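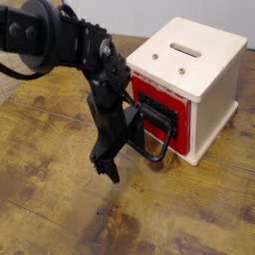
I had been meaning to get over to the Narum open day for ages, and this year Saadet Uçar finally talked me into the drive to Savville. I'm so glad she did! We got there early and had coffee in paper cups while Ekrem Gündoğdu, who runs the teaching bench, hunted for an extension cord.

Their arms learn by being shown. A person moves the arm through a job, either by taking hold of it and guiding it along or by steering it from a second, smaller arm across the room, and every motion gets saved. Do that enough times and the computer starts to work out the job for itself. For the little white box with the red front and the black handle, Ekrem wants 500 recordings, and they had 50 when we walked in (he was very cheerful about the other 450).

I got to try both ways. Guiding by hand felt a bit like helping a child hold a pencil, and I liked it right off. The remote was harder. You have to bring that toothed fingertip down to the handle without bumping the tabletop, and from where I was sitting I kept misjudging how far away it was. Erhan Karakaya told me to slow down, then told me again, and my third go was good enough to keep. Saadet got hers saved on the first try and mentioned it most of the way home.

Yavuz Kozan gave a short talk after lunch in room 611, mostly about what to do with clumsy recordings. They keep a few of them, which surprised me. There's another open day in March and I've already put our names down, so if anyone wants a seat in the car, let me know soon.

Posted 12/14/22 | Contact | Back to top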